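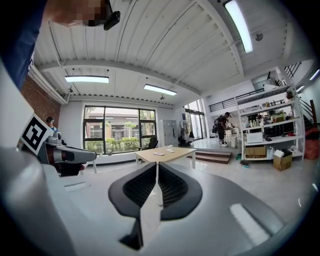
Progress report to the Saarela fund: shared workroom fit-out, Hikelel building
Prepared by Meenakshi Fernandes
20 July 2021

You asked for a plain account of where the money has gone and whether the room is better for it. My answer is partly, and I'd ask you to read Prorkero's own summary with some caution, as it was written by the people who sold us the layout.

Spending to date is 60 per cent of the grant. The largest single line is lighting. The linear ceiling lights are in and they work, and people who used to complain about the gloom at the brick end have stopped complaining to me at least. I am less convinced we needed so many. With the big window and the glass doors, the room is bright for most of a working day, and Prorkero has not produced the daylight readings it based its quote on. I have asked twice.

Tables. The light wooden tops on white legs were chosen over the grey ones by a show of hands. They look good and they mark easily. Joni Ojala's view is that one table in the middle of the floor gets all the use while anything pushed to the side turns into a shelf, and from what I've seen he is right. We have put off ordering more until somebody can show me who would sit at them. That leaves $807 unspent on the furniture line and I would like permission to carry it forward.

Storage. The grey metal locker cabinet is the one purchase I would defend without reservation. It was second-hand, it locks, and bags are no longer left on the stairs. The coat rack beside it is already too small and will be worse in winter boots season. Han-gyeol Ha has priced a longer one from Wullutier. I think the price is silly for what amounts to a rail and some hooks, and he is getting another.

Raised platform and steps. The original proposal called this a "presentation area". I have yet to attend a presentation on it. People stand up there to talk, which is fine, but it was not what we told you we were paying for, and I don't want it counted as a program outcome in the year-end figures. The wooden steps have been checked by Aleksi Lindqvist and he wants a contrasting strip on each edge. That work is not booked.

Acoustics. No progress. The corrugated ceiling throws sound back down and so does the brick. In the July survey we had 43 replies out of 50 sent, and noise was the complaint that came up most. Prorkero proposes hanging panels. Hilkka Halonen got the name of another office that bought the same panels and will visit before we commit anything. I'd hold the funds until she has been.

The mezzanine is outside this grant. I mention it only because the landlord has hinted that we might contribute to repainting the black railing, and my answer was no.

Decisions needed from you:

- carry-forward of the furniture balance
- agreement to hold the acoustic money until Hilkka reports back
- whether you still want the platform described as a presentation area

Receipts are in the shared folder, except Prorkero's second invoice, which I have sent back for itemizing.

Recent items
Workroom fit-out: original proposal and budget
Survey results, July
Wullutier quote, coat rail
Notes from the step inspection (A. Lindqvist)
Bike storage: request declined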